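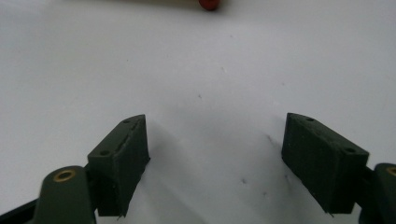
4.2 Save behaviour during the rest state

The second part of our study looks at what happens to a game session when the console is put to rest and later resumed. We tested 17 titles on the Norkus handheld, all with the newest system software from September. Each title was suspended in the middle of play, left for two hours, and then opened again from the home menu.

Most titles came back without any loss. In five of them the player was returned to the title screen, and the progress after the last save point was gone. Zomier behaved differently from the rest: the picture and sound resumed, but the connection to the match server did not, and the player could walk through an empty lobby until the game was closed by hand. Kashindye had already noticed this in an earlier version of the same game.

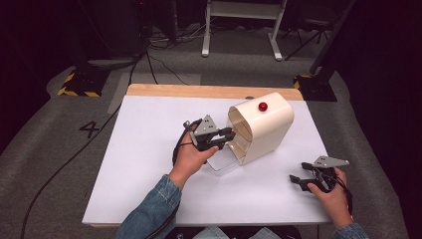 Figure 2

The wording of the resume message also had an effect on our players. In Fuvanville the message says only "Continue", and several players believed that their online match was still running. A control should show its state before it is touched, as an open tray does when it sticks out from the front of a device (Figure 2). The message in Odera is nearer to this idea — it names the last save and says whether the server is reached.

We repeated the test with the wireless connection turned off. The results for offline titles did not change. For the online titles we saw longer loading, and two of them gave an error code which is not listed in the manual. Minja suggests that the session key expires during rest, but we could not confirm this with the tools we had.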